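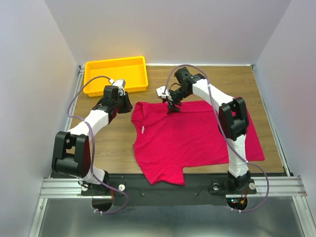

A red T-shirt laid face up, collar to the upper left, on a wooden tabletop.

The Flat Stage

A T-shirt is two panels of jersey joined at the shoulders and sides, with two short tubes attached and a ribbed band at the neck. None of its edges is straight once it has been worn and washed. Folding it into a rectangle is a matter of deciding which errors to keep.

Poonam Yadav has been making that decision for 16 years, most of them in the finishing room at Rekby, a garment rental and laundry business that handles uniforms, event shirts and hotel linen. Her shift in September ran to 427 shirts on its busiest afternoon. She divides the work into a flat stage and a fold stage, and spends more of her attention on the first.

"If the shirt is wrong on the table, it will be wrong on the shelf," she says. "You can't correct a twist after the second fold."

The twist she means is built into the cloth. Single jersey is knitted in a spiral, and after laundering the side seams tend to migrate, one toward the front and one toward the back. A folder who lines up the seams will pull the chest out of true. Yadav ignores them. She takes the shirt at the two shoulder points, where the sleeve seam meets the shoulder seam, and sets the distance between them first. The hem is allowed to fall where it falls.

Soft wrinkles are left alone at this point. Smoothing begins at the collar and moves down the body with the flat of the hand, never across it, as sideways pressure widens the knit. An old fold line is a different problem. A crease through the middle of the body acts as a hinge, and the cloth will return to it unless the new fold is placed well clear. Yadav sets hers 60 millimeters from any existing line where the size permits.

Sleeves come next. A sleeve that sticks out at an angle is turned back over the body along its own seam — not along the side of the shirt, which is the usual mistake. The neck label serves as the center mark for the side folds.

Gleice Sales, who trains new staff at Rekby, teaches the procedure on bright, solid-color shirts. Shadows from small folds read clearly on them, and a printed chest hides too much. Trainees lay out 34 shirts and pick each one up again before they are allowed to fold any.

The table matters less than catalogs suggest. Sales prefers plain wood to a padded top. Jersey slides on it with little drag, and the shoulder points stay where they are put. Padded tops are kept for pressing, at the other end of the room.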